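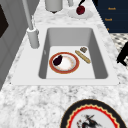 The simulated sink used in the Watness build, with a plate, an eggplant and a bread stick in the basin.

Watness workshop members put kitchen arm through its paces in software

Members of a shared workshop in Watness are building a robot arm meant to take food and dishes out of a kitchen sink, and for now most of the work is happening on a computer.

The arm, which the group calls Morin, is being put together on a bench at the back of the Ollitness Street workshop. The base and the first two joints are done. The wrist is waiting on a bearing that was ordered in March, and the members have used the delay to train the control software in a simulated kitchen.

Amrit Bouchard, who started the project in a garage before moving it to the workshop, said the group had logged 2,941 simulated attempts so far. The task changes little from one run to the next. A plate goes in the sink, food goes on it or near it, and the program has to pick up the item it is told to pick up.

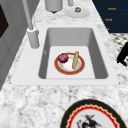
Bouchard said the food was chosen for its shapes. Something round tends to roll when the fingers close too early, while a long loaf has to be taken near the middle or it swings. The group keeps a list of starting positions and adds to it when a member thinks of one that might cause trouble.

Each batch is 82 runs, which is what the workshop's one good computer can get through between closing time and 6 a.m. The machine is shared with the people who use the laser cutter, so daytime runs are kept short.

The software is a free package that one of the members adapted. The kitchen models came with it, including the counters, the patterned floor and the dishes. The group changed the camera positions and wrote its own scoring, under which a run counts only if the item is lifted clear of the sink and set down on the counter.
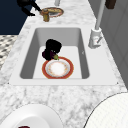
The simulated gripper at the red-rimmed plate, with a second plate on the counter behind the sink.

Plates have been harder than food. The gripper is bulky next to a rim, and the walls of the basin leave it few ways to come in. In the last full batch the program met the scoring rule with food 61 times and never with a plate. The members have since rewritten the part that decides the angle of approach, and a new batch is due to start once the laser cutter bookings are over.

The project has cost $301 to date, most of it for motors. The frame was cut from leftover aluminum, and a secondhand power supply came from Iltimness, a repair shop two doors down. Members have paid for the rest themselves.

When the wrist is finished, the arm will be bolted beside a real sink in the workshop's kitchen corner. The first tests there will use plastic plates, and the water will be shut off at the valve. Only one person will be allowed within reach of the arm, with a hand on the stop button.
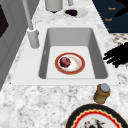 Another member said she would like to see the group spend less time on the computer and get the wrist mounted, even with a borrowed bearing, as the real motors have more play in them than the simulated ones and the numbers will have to be redone anyway. Bouchard said he agreed about the motors but wanted one more batch first.

The workshop holds an open evening each month. The arm will be on the bench at the next one, and the overnight results will be shown on a monitor beside it. Doors open at 7 p.m., with room for 15 visitors at a time.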